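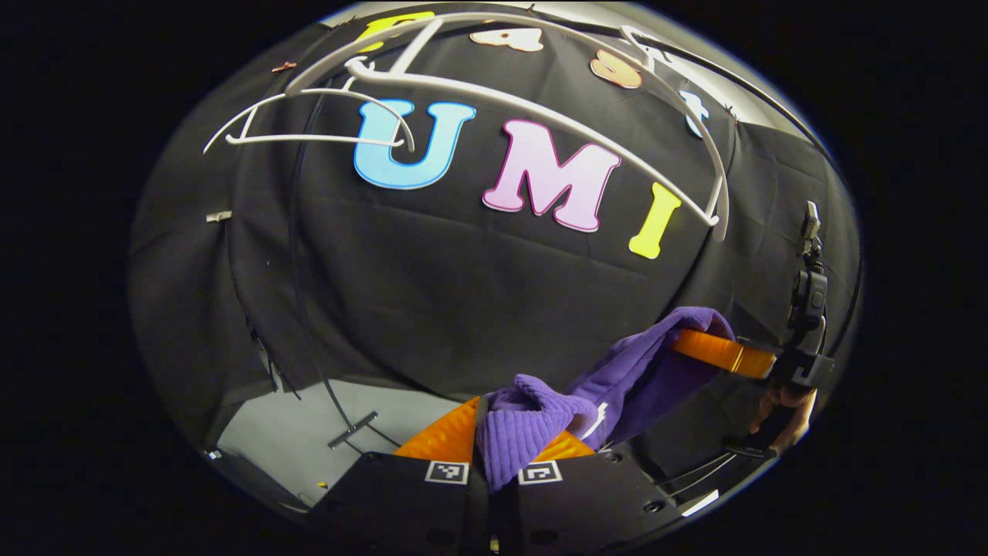

4. Two-hand check with a towel

Do this after the single-hand check in section 3. Same towel for every gripper you try, otherwise the results dont compare.

1. Start both hand-helds, left first. Wait for the steady light on each.
2. Look at the live view from the left one. Both square markers need to be in view, low down, either side of centre. If one is missing, reseat the camera mount and start again.
3. Close the left gripper on one end of the towel. Bunch it a bit – a single thin layer slips.
4. Bring the right gripper in and close on the other end. Keep the towel between the two, not wound round the fingers.
5. Pull gently, hold, let go right hand first.
6. Repeat with the Faro fingers, then the Fakir fingers. Three pulls each. Save as separate runs.

Note: a full run is 2,176 frames. Anything under 156 is a false start, delete it.

Note: black cloth behind the work area helps. Shiny walls upset the tracking on the Trinetside controller.

Caution: keep thin cables clear of the fingers before closing. Check agian after every swap.

Caution: don't pull hard enough to bend the finger tips back. Ribbed fingers grip well but tear at the root.

If the two views drift apart in time, restart both units – restarting one doesn't fix it.

Last updated: December 2022

Related
Section 3: Single-hand check
Swapping fingers, Faro and Fakir
Trinetside controller: first start
Sornorthorpe bench layout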